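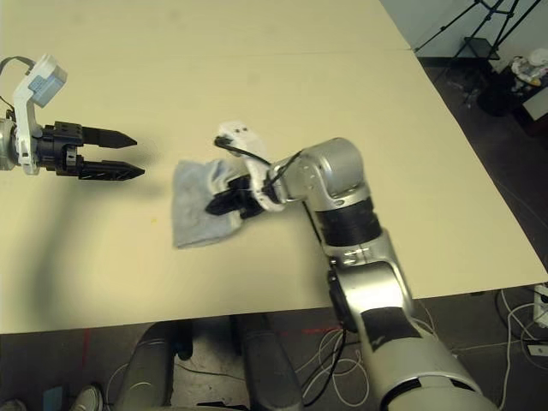

How often should the tabletop be wiped down?
At the end of each working day, and again after any spill. A table used for food or adhesives should also be wiped between tasks.

Section 2. Care of the Jullow Tabletop

2.1 Daily cleaning

1. Remove all items from the surface, including mats and trays.
2. Brush loose crumbs and dust toward the front edge and collect them in a pan. Do not sweep them into the seam between the panels.
3. Dampen a soft cloth with lukewarm water and wring it out thoroughly.
4. Wipe from the back of the table to the front in straight, overlapping passes. Fold the cloth to a clean side when it begins to leave streaks.
5. Dry the surface with a second cloth.

Note: Light-colored tops show small marks readily. A mark that remains after step 4 should be treated as described in 2.2.

CAUTION: Do not allow water to stand on the seam. Swelling caused by standing water is not covered under the Jullow warranty.

2.2 Marks and stains

1. Dilute Plonon surface cleaner with water at the ratio printed on the bottle.
2. Apply the solution to the cloth — never directly to the table.
3. Hold the cloth against the mark for 18 seconds, then rub lightly in one direction.
4. Rinse the cloth and wipe the area again with plain water.
5. Dry at once.

CAUTION: Scouring pads, powders and solvents will leave shiny patches on a matte finish. These cannot be repaired.

2.3 Care of cloths

Wash cloths separately from clothing and without fabric softener, which leaves a film on the table. Cloths supplied in the Ekia care kit may be washed up to 100 times. Discard any cloth with a hardened edge or a sewn-in label that has begun to fray.

Note: Replacement cloths are ordered under part number 187. Customers who received their table before June should quote the number on the delivery slip instead.

2.4 Seam inspection

Run a dry fingertip along the full length of the seam once a month. If one panel stands higher than the other, tighten the connectors as described in Section 4.

Revised September 2024. Approved by Benoît Bodin, Product Documentation.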